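News > Press Releases > Automation Equipment

Products Services Newsroom Careers Contact

Vuorinen Opens Equipment Planning Program for Device Handling Lines

DIMGATE, Jun 2, 2018. Vuorinen today announced a planning and purchasing program for companies that sort, test and repair used phones. The program lets a buyer try out a two-finger robot station in simulation before placing an order, and sets out the full cost of the station in a single written budget.

Under the program, customers send Vuorinen a list of the devices they handle. Engineers then model the grip for each body shape and report on finger size, reach and floor space. Older phones with full keyboards are included, as many repair centers still receive them in mixed lots.

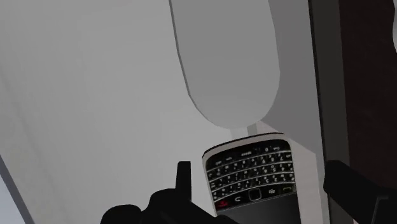 Budgeting and Terms

Each plan covers the purchase price, spare fingers, staff training and yearly service over a period of eight years. Customers may buy the station outright or lease it through Brostero, the company's financing partner. Sites that handle around 500 devices a day are expected to be the main users, although plans are also offered for smaller shops.

Brostero will hold lease rates steady for the first 50 stations ordered. Orders placed after that will be quoted one by one.

Availability

Planning requests will be accepted beginning in July. The simulation files and the written budget remain with the customer whether or not an order follows. Stations will be assembled at the Vuorinen plant in Dimgate.

Requests for planning forms and price lists should be sent to the Vuorinen equipment sales office.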